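Transparent objects – drop them from the Wadside task list?
Last updated June 29, 2024

ylchow
We have 200 demos for the student project, 40 of them with the clear acrylic holder. The policy trained on everything misses the holder on most attempts. Opaque objects are fine. I propose cutting it before the final report.

t_lekota
Disagree. Forty demos is thin for a clear object. Collect 100 and retrain before deciding.

cmasilela
More demos won't fix depth. Our stereo returns the table plane straight through the panels. Team Nimis saw the same in May and switched to RGB only.

ylchow
We're already RGB only. Depth was removed in config v3.

cmasilela
Then I withdraw that. What does the approach look like at the start of an episode?

ylchow
Fingers spread wide, holder ahead of them, white table. Same start pose each time, which may be part of the problem. 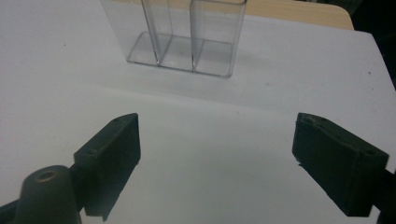 The encoder input is downsampled, so I expect the panel edges mostly vanish. I can raise the resolution, but training then runs past our slot on the shared GPU.

s_potgieter
Crop first, then resize. Costs nothing in training time. Also vary the start pose.

t_lekota
Agree on the crop. A darker mat would help too.

s_potgieter
No mat. The rules say the table stays as is, section on workspace.

t_lekota
The rules say that for evaluation. Training data is unrestricted.

ylchow
Will try crop plus varied starts, 2,000 steps as a first check. Mat question goes to Javiera.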